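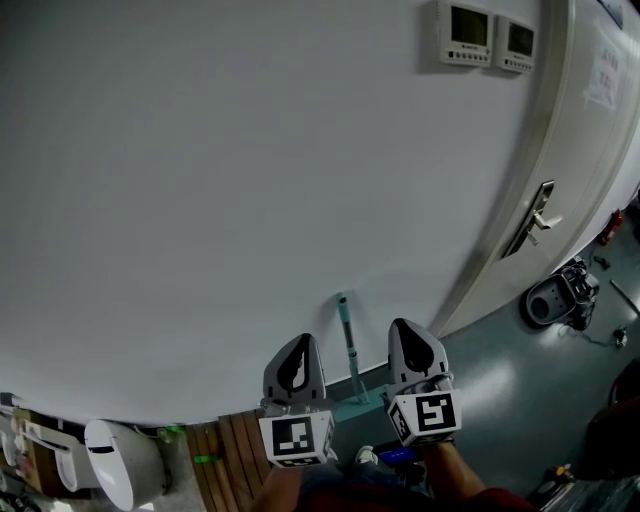

Okay, so, the thermostat thing. A lot of you wrote back after I mentioned in the June letter that I'd spent a whole month leaving mine alone, and most of you wanted the details, so I'm giving you all of them (sorry in advance to the three people who signed up for the soup recipes, those are back next time).

My apartment on Slaoui Street has one of those programmable units, and when I moved in I did what I always do, which was set it to whatever felt good at the moment and then poke at it all day long. Up when I got out of the shower, down when I was cooking, up again when I sat still. My electric bill through Pramurent was a mess. I kept blaming the windows!

Then my sister told me to pick one number for daytime and one for sleeping and not touch it for 60 days. I made it to 40 before I cheated, and that was on a Sunday when I had people over and the oven had been going since breakfast, so I'm not counting it. My numbers, if you care, are 76 in the day and 73 at night. You may hate those. My sister does.

The first week was rough. I'd walk past and my hand would just go up by itself. What helped was dumb little stuff: a fan by the couch, the curtains on the sunny side pulled by 2 in the afternoon, and keeping a sweater in the living room so I didn't have to go find one. I also dragged my reading chair out from under the vent, where it had been for years, and I can't believe I sat there freezing and turning the air down and then up again all that time.
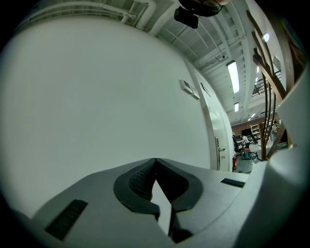
Nayeli Henao wrote in to say that she tried the same thing last summer and gave up, and that what finally did it for her was changing the filter. Hers hadn't been changed since she moved to Venine, and she says the bedroom never got cool no matter what number she picked. "Check the filter before you go to war with your family over two degrees," she wrote, and I did go check mine after reading that, and it was gray and fuzzy and I'm not going to say any more about it.

So that's your homework! Go look at your filter. The size is printed on the cardboard edge, and you want the arrow pointing the way the air moves. Mine came from Dreditz, the hardware place by the post office, and they had the odd sizes in the back when I asked.

A couple of you asked if I'd get one of the fancy ones that learns your schedule. Maybe? I don't have much of a schedule to learn. I'd sooner put the money toward better curtains for the bedroom, and I've been looking at the lined kind, so if you've got some you like, hit reply and tell me where you bought them and whether they survive the wash.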